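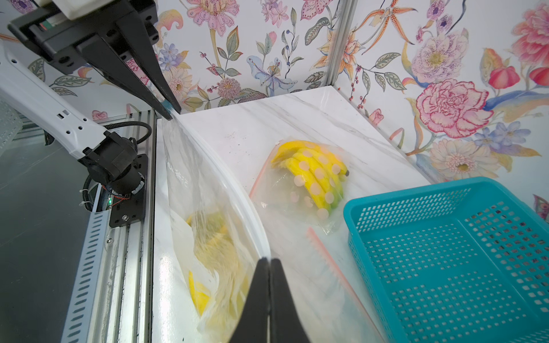
Speaker notes, student robotics evening, 2020-12-07

Slide 1. Say good evening, say the name of the club (Nollero) slowly. We are 23 students, and most of us had never programmed an arm before June.

Slide 2. The task. Toy bananas, zip-top bags, one basket. A person does this without thinking. Explain that the bag is the difficult part: it is transparent, it bends, and it shines under the lamp. Ask the audience who has fought with such a bag in the kitchen. Wait for hands.

Slide 3. How we collect. One student moves the arms, one student writes the notes. We change every 23 minutes, otherwise the eyes get tired. Our goal for the year is 4000 recordings, and we have over 2000 of them now. Do not read the table aloud.
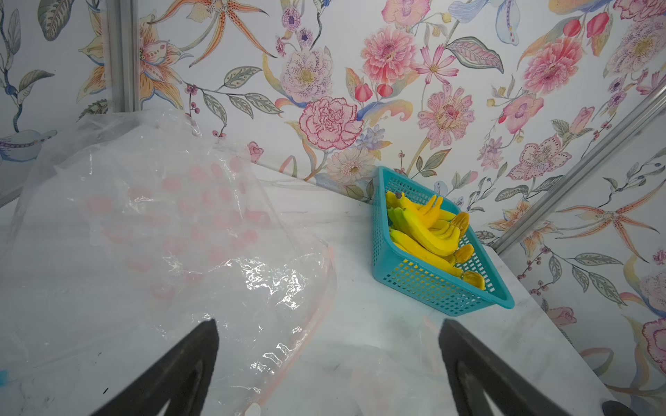

Slide 4. What we throw away. From the first group we deleted 123 recordings, mostly when the fingers closed on air beside the zipper. Mention that the Welletti team keeps such cases and trains on them too. We are still discussing if they are right.

Slide 5. Competition. The Coltska rules allow two arms and no tape on the table. Show the clip, 40 seconds, no sound. If it does not start, go on to slide 6.

Slide 6. Thanks to Noiphan for the workshop hours. Questions. Repeat each question into the microphone before answering.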